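Notes from the Open Day at Hakaritz
Reading time: 2 minutes

The household handling group at Hakaritz opened its workrooms to visitors in June, and I attended on behalf of our residents' association. 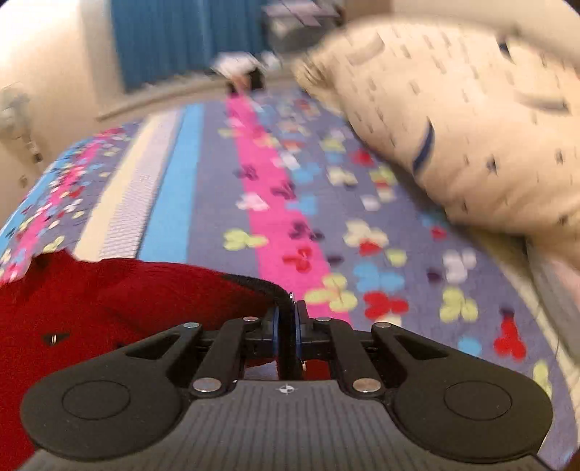

What the program covered

Visitors were received by Jytte Eskildsen, who directs the group, and were divided into two parties. Mine was led by Wycliffe Mfaume. The subject of the day was the handling of cloth in the home: picking up a garment from a bed, straightening it and laying it down again where a person would expect to find it.

The group's present work relies on grippers held and guided by hand. An operator carries out the task with the tool, and the recordings are later used to teach a robot arm the same motion. According to Mr. Mfaume, 1,752 recordings had been completed by the date of our visit, of which 369 concern clothing with straps, bands or metal fittings. These are considered the more difficult items. A band may be taken between the two fingers without much trouble, but the rest of the garment does not always follow as intended.

The bed used for practice is made up with a striped and flowered sheet and a patterned pillow. I asked whether a plain white sheet would serve better. Mr. Mfaume replied that very few homes have one, and that a system trained on plain surfaces performs poorly elsewhere. The fingers carry a thin blue inner layer, and a small white target mark is set near the front of the gripper body.

Trying the tool

Each visitor was permitted one attempt. Mine took 46 seconds and ended with the garment on the floor. Shabani Lema, who came with me from Okoth, managed it in 23 and was asked to repeat it for the second party. The grip requires less force than I had supposed. Most of us squeezed too hard and moved too soon.

Questions from the floor

Several visitors asked when such a machine might be offered to private households. Ms. Eskildsen declined to give a year. A trial with the Fetanwood care residence is under discussion, and no agreement has been signed.

I am grateful to Lev Romaniuk for arranging our places. Members who wish to attend the next open day should write to him directly.

Recent posts
A Morning at the Werier Sorting Hall
Albertina Morais on Lifting Aids for Home Nurses
Minutes and Corrections, June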